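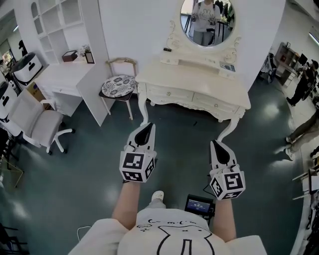

Fig. 4. Vanity with mirror in place, chair to the left.

Section 6. Placing and leveling the Pindulora vanity

1. Pick a wall. You will be living with this decision, as the table is heavier than its curvy legs suggest.

2. Lift from under the tabletop with a second person. Do not drag it. Cabriole legs are elegant and hate sideways arguments.

3. Take the drawers out before moving and put them back in the same order. They look identical. They are not.

4. Stand the oval mirror upright behind the tabletop and tighten both rear bolts by hand, then a quarter turn with the key (part 467).

5. Check for wobble. If there is one, slide a felt shim (part 468) under the short leg. A folded receipt also works, but we don't sell those.

CAUTION: Never carry the table by the mirror or its carved frame.

NOTE: Dust the scrollwork with a dry, soft brush. Spray cleaner collects in the carving and stays there until November.

Missing shims: write to Benedek Csizmadia, Pindulora parts desk.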